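In Defense of the Taped Corner

When I moved to this country for work, I rented a room with a good desk in it. It was real wood, the color of honey, and the landlady asked me only one thing, to keep it nice. So I bought a desk mat. I have used some kind of mat ever since, and I want to write a few words in favor of it, and also in favor of tape, which people with taste do not like.

My colleague Jade Campbell says that covering a wooden desk is a kind of insult. Why pay for the grain and then hide it? I understand her. But I work with small things, beads and caps and little blocks, and on bare wood they are hard to find. The grain is busy, the lamp shines in it, and a small pale piece disappears in front of your nose. On a dull dark gray surface the same piece looks twice as big.

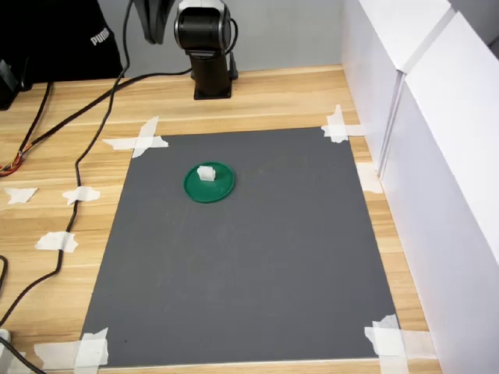

The problem with every mat is that it travels. You lean on it, it goes one centimeter to the left, and after lunch it is not where your hands expect it. The Trutska mat I had at first was sold as non-slip, and it slipped every day. Then I put masking tape on the corners, two strips crossed, and the matter was finished. One strip alone lifts up after a week. Crossed strips hold each other down, and when one corner becomes tired you put new tape on top of the old.

Nikau Katene, who shares our workroom, finds this ugly. He has said so many times, with affection. He would like a mat with a heavy edge, or small brass weights, and he once sent me a link to a set for 80 dollars. I looked at it for a long time – it was very beautiful – and I closed the page. A roll of tape costs almost nothing and I can tear it with my teeth.

I think there is a wrong idea that a tidy place of work must look finished. For me, tidy means that only the things I need now are on the mat. A lid makes a good small tray, so I never throw away a lid. Everything else can wait in the drawer. If the corners are a little messy, and the gray has some marks on it, this does not disturb me at all.

One warning to those who will try. Do not leave the same tape on good wood for years. I change mine every February, slowly, pulling it low and flat, and I wipe the wood under it with a cloth before I put the new strips.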